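Right, robot club thread, as promised to the three of you who asked. Kettle's on, it's nearly 9pm and I've still got tape stuck to my sleeve.

For anyone new: we're the Mesholm college robotics club, 16 of us this year, and our project is teaching an arm to tidy up a lab bench. Tubes into racks, basically. It sounds so easy when you say it out loud!

The arm is called Flarnow. Don't ask me where the name came from, it was on the whiteboard when I joined and it stuck. It's second-hand, it squeaks at the elbow and I love it more than is sensible.

We've split into 2 teams. One does the gripper, one does the seeing (that's me). The gripper lot get to use the 3D printer and have all the fun. We get to sit with a laptop and argue about shadows.

And I mean really argue. Clear plastic is a nightmare for this. You and I look at a see-through tube and our brains fill in the rest, but the software gets the table showing through the middle and has a proper wobble about where the edges are.

First plan was to find the tube by its outline. Rubbish. It kept picking the shadow, so Flarnow would go down very confidently and pinch a bit of bare table. It did this over and over while a visiting parent watched. Lovely.

Second plan: look for the cap. The cap is a nice solid colour and it doesn't let the light through. Once you've got the cap you know which end is the top, and the printed scale tells you which way the body is pointing. Much, much better.

The job I've been doing all month is labelling. You go through the pictures from the wrist camera one by one and draw a box round the cap, then a line down the tube. I've done 108 so far. I see green caps when I shut my eyes.

Top tip if you're doing the same thing at your school: label in short goes and swap with someone. My boxes get really sloppy after half an hour (I checked, it was embarrassing) and my mate's are just as bad, only in the other direction.

The racks are a whole other headache. Ours has holes right through, so when the light's coming across the bench you get a load of pale spots on the table as well. The early version thought every one of those was a hole it could put a tube in. Bless it.

We've taught it to look for the colour of the rack first and only hunt for holes inside that. Still gets muddled near the corners. I think we need more pictures where the rack is half out of view, so that's next on my list.

Barredo is the regional meet in March, and you get 2 runs at the table, best one counts. Storkden won it last year with an arm that was honestly quite scary to stand next to. We'd be happy just to get every tube off the table and into something.

Anyway, one from the labelling pile, then I'm off to bed. Shout if you've got any tricks for clear plastic, I'll try anything at this point.

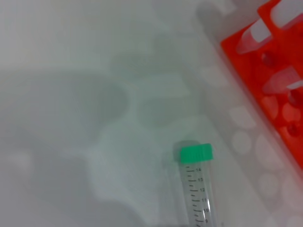

Green cap, red rack and all those spotty bits of light on the table. Box goes round the cap!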